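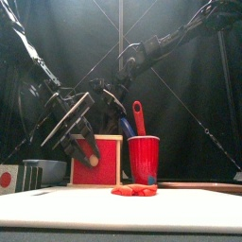
Checking the grippers on the Arno cell after a finger change

Do this each time you swap fingers on either arm, and once every 50 hours of running. Allow 15 minutes. The cell must be in manual mode with the speed set to 12 percent.

1. Park both arms over the table and press the stop button. Look at the wiring on the upper arm and at the wrist. Loops should hang free of the plates. If one rubs, clip it back before you go on.

2. Wipe both fingers with a dry cloth. Close them with nothing between them and check that the tips meet evenly. A gap on one side means the finger screw was tightened at an angle - loosen it, seat the finger again and retighten.

3. Release the stop and run program 746. The left arm picks up the round wooden piece and holds it above the table in front of the red panel. Its end should sit between the fingertips.

4. Pull lightly on the wood. It should not slide or turn. If it does, raise the grip force one step and repeat.

5. Jog the right arm over the cup with the red and blue handles. Come down slowly - the red handle is the taller one, and the gripper can knock it.

6. Open and close the right gripper five times, then send both arms home.

Write the grip force for each arm in the Moschos log. If a finger still slips after two steps up, leave the cell in manual and tell Ebuka Osagie.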